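Search news Go

Clelletti releases Plevberg 7, a planner that admits when it is lost

FLELLWOOD, Sun 17 August – Clelletti today released Plevberg 7, the latest version of its grasp-planning software for cloth. Earlier versions were superb with towels, a garment that rarely puts up a fight.
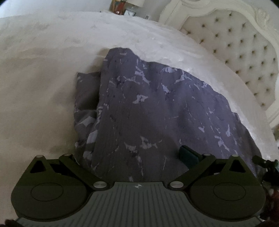 Patterned fabric on a fluffy white comforter, with the gripper's fingers in the foreground.

The new release looks for folds and edges, scores each possible pinch and shows its doubts on screen. It was tuned on 2,265 recorded grasps, 485 of them on patterned cloth, where a printed line and a real crease can look much alike to software – and to most of our engineers before coffee. 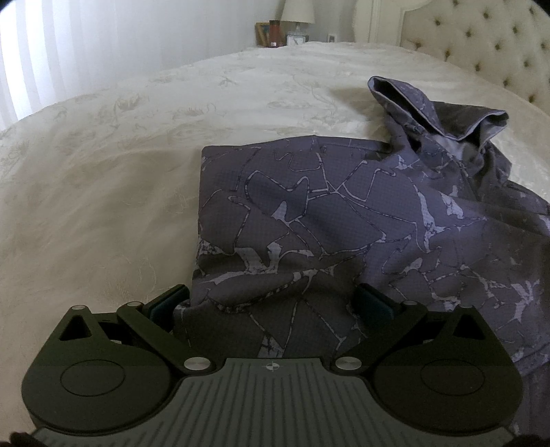

Hoods remain difficult. Plevberg 7 gives them a low score and suggests starting elsewhere, advice we have also taken at home. Replanning after a missed pinch now takes 48 milliseconds.

Existing licence holders can update free of charge. The Uddin plug-in, for labelling grasps by hand, follows in November.

Contact: Clelletti press office, Flellwood | © Clelletti | Back to top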